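Suchbegriff eingeben … Suchen

Ketten, Knoten, Zweifingergreifer: zum Stand der Dinge beim Aufräumen

Lesezeit: 5 Minuten

Im letzten Eintrag ging es um Wäsche, und in den Kommentaren kam die Frage, weshalb ich Falten für das einfachere Problem halte. Die kurze Antwort: Ein Handtuch hat vier Ecken. Wer zwei davon findet, hat den Rest der Aufgabe weitgehend auf Geometrie reduziert. Eine Kette hat im geschlossenen Zustand keine Ecke, keinen Anfang und keine bevorzugte Lage. Sie besteht aus Gliedern oder Perlen, die sich lokal fast starr und global fast wie eine Flüssigkeit verhalten.

Ich beschäftige mich seit dem Frühjahr mit der Frage, wie weit man mit einem parallelen oder angular schließenden Zweifingergreifer bei solchen Objekten kommt. Die Aufgabe ist banal formuliert: Schmuck vom Tisch nehmen, Teile voneinander trennen, Teile in ein Tablett legen. Jede Person erledigt das nebenbei. Als Prüfaufgabe taugt sie trotzdem, weil sie vier Schwierigkeiten enthält, die man in der Industrie sonst durch Vorrichtungen wegkonstruiert: verformbare Objekte, gegenseitige Verdeckung, spiegelnde Flächen und eine Ablage mit Rand.

Zum Rand zuerst, weil er in Veröffentlichungen selten vorkommt. Eine Ablagefläche ohne Rand verzeiht jeden Anfahrwinkel. Sobald ein Tablett tief ist, muss der Planer wissen, wie breit der Greifer oberhalb der Fingerspitzen baut. Die Spitzen passen fast immer hinein, die Gelenke dahinter nicht unbedingt. Fährt man schräg ein, steht ein Finger innen und der andere außen, und die Wand liegt dazwischen. Für das Greifen der Wand ist das die richtige Stellung, für das Ablegen einer Kette die falsche. Ein Kollisionsmodell, das den Greifer als Zylinder annähert, löst das Problem, indem es die äußeren Zentimeter des Tabletts für unerreichbar erklärt. Damit kann man leben, solange niemand etwas am Rand liegen lässt. 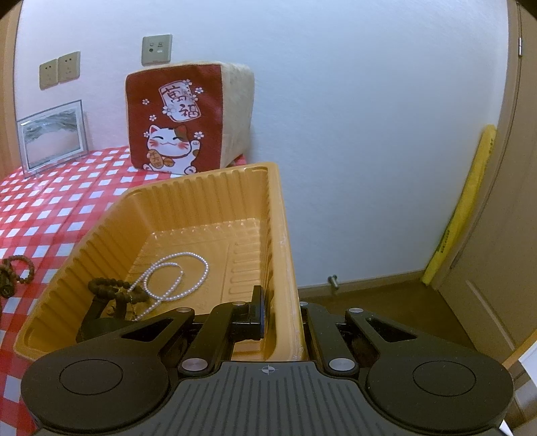

Perlenkette in Schlaufen im Tablett, ein Finger diesseits, einer jenseits der Wand.

Die Kette liegt so, dass der Strang sich selbst kreuzt. Eine Kreuzung ist noch kein Knoten, aber aus einer einzelnen Kameraansicht lässt sich das nur entscheiden, wenn man an jeder Kreuzung weiß, welcher Strang oben liegt. Bei eng gefädelten runden Perlen ist das schlechter bestimmt, als man annimmt. Die Perlen sehen alle gleich aus, und die Tiefendifferenz an der Kreuzung beträgt etwa einen Perlendurchmesser. Dazu kommt ein glänzender Tablettboden, auf dem Lichtreflexe ebenfalls klein und hell sind. Mein Segmentierer hat solche Reflexe anfangs als Perlen ausgegeben und die Kette in Gedanken verlängert.

Ich habe das Verhalten zunächst in der Simulation untersucht. Das Modell besteht aus 58 Kugeln auf einem biegeschlaffen Faden mit Reibung zwischen den Kugeln und zum Boden. Über 1.125 Läufe mit zufälliger Anfangslage habe ich den Greifpunkt variiert und gemessen, ob sich die Kette nach dem Anheben vollständig vom Boden löst, ohne ein zweites Objekt mitzuziehen. Liegt sie frei, ist die Wahl des Greifpunkts nahezu gleichgültig. Liegt ein zweites Objekt in einer der Schlaufen, bricht die Quote ein, und zwar unabhängig davon, wie sauber der Griff selbst ausgeführt wurde. Der Fehler entsteht vor dem Griff, bei der Entscheidung, was überhaupt ein Objekt ist.

Xiuying Fang, mit der ich das Modell durchgegangen bin, hält meine Reibwerte für zu niedrig. Sie hat vermutlich recht. Holzperlen auf Baumwollfaden verhaken sich in der Praxis stärker als glatte Kugeln im Rechner. Mit ihren Werten wird das Ergebnis schlechter, die Reihenfolge der Schwierigkeiten bleibt gleich.

Anschließend habe ich zwei Planer verglichen, die ich ohne große Anpassung einsetzen konnte. Proltell arbeitet mit einer expliziten Rekonstruktion des Strangs: erst Mittellinie schätzen, dann Kreuzungen ordnen, dann eine Zugfolge ableiten. Vimusent überspringt die Rekonstruktion und bildet Kameraansichten direkt auf Bewegungen ab. Proltell ist langsam und erklärt, woran es scheitert. Vimusent ist schnell und erklärt nichts. In 100 Versuchen mit je zwei verschlungenen Strängen trennte Vimusent die Teile 42-mal vollständig. Proltell lag darunter, brach aber meistens ab, bevor etwas unter Zug geriet. Bei Schmuck ist mir das zweite Verhalten lieber. Ein abgebrochener Versuch kostet Zeit, ein gerissener Faden kostet einen Nachmittag auf den Knien.

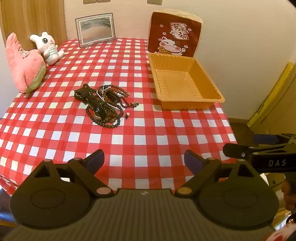
Entwirren heißt im Kern, Kraft in die richtige Richtung zu bringen und sie an einer anderen Stelle aufzunehmen. Mit einem einzelnen Greifer fehlt die Gegenkraft, der ganze Haufen wandert mit. Man kann schütteln oder das Eigengewicht nutzen, beides sind Verfahren mit Zufallsanteil. Schwierig wird es vor allem bei gemischten Haufen: Dunkle Holzperlenstränge sind schwer genug, um sich zu setzen, eine dünne silberne Kette dazwischen folgt jedem Zug und verschwindet optisch unter der ersten Perle. Die Mittellinie eines Perlenstrangs lässt sich noch über die Periodizität schätzen. Bei der feinen Kette bleiben ein paar helle Pixel, und auf einem rot-weiß karierten Tischtuch konkurrieren sie mit jeder hellen Stoffkante. Ein uni dunkler Untergrund würde die Erkennung erheblich vereinfachen, nur decken die wenigsten Leute ihren Tisch nach den Bedürfnissen eines Segmentierers.

Zwei Greifer lösen das Kraftproblem und schaffen ein Koordinationsproblem. Einer hält, einer zieht. Wer hält, verdeckt aber auch, und zwar meistens genau die Kreuzung, auf die es ankommt. Eine Kamera, die am Greifer sitzt, sieht in den letzten Zentimetern vor dem Kontakt überwiegend die eigenen Finger. Die zweite Ansicht hilft, sofern beide Ansichten zeitlich sauber zusammenpassen. Bei mir driftete der Zeitversatz, bis ich die Zeitstempel am Sensor abgegriffen habe statt beim Eintreffen im Rechner. Das hätte ich früher prüfen müssen.

Noch offen ist die Regelung der Greifkraft. Weiche Fingerspitzen verteilen den Druck, nehmen aber auch das Gefühl für die Kante. Ein einzelnes Glied einer dünnen Kette liegt in der Gummierung und erzeugt am Motorstrom praktisch kein Signal. Ob man etwas gegriffen hat, weiß man erst, wenn man anhebt und nachsieht.

Kann eine Maschine also Schmuck aufräumen? Ein Armband aus großen Perlen, frei liegend, matter Untergrund: ja, zuverlässig genug, um daneben Kaffee zu trinken. Eine Perlenkette in Schlaufen ohne fremde Teile: meistens. Ein gemischter Haufen mit einer feinen Kette darin: mit den Mitteln, die ich habe, nein. Ich würde derzeit auch kein Gerät kaufen, das es verspricht. Givstead führt Aufräumen inzwischen als Funktion im Datenblatt, ohne anzugeben, welche Objektklassen gemeint sind. Auf meine Rückfrage kam der Verweis auf dasselbe Datenblatt.

Im Oktober will ich die Versuche mit den höheren Reibwerten wiederholen und bei Proltell die Abbruchschwelle verschieben. Im Moment reagiert sie auf die Zugkraft insgesamt. Sinnvoller wäre der Anstieg über den Weg, dann ließe sich Verhaken von bloßem Gewicht unterscheiden. Wer Messwerte für Holz auf Holz bei kleinen Normalkräften hat, bitte per Mail.

Kontakt | © Maximiliano Escobar | Nach oben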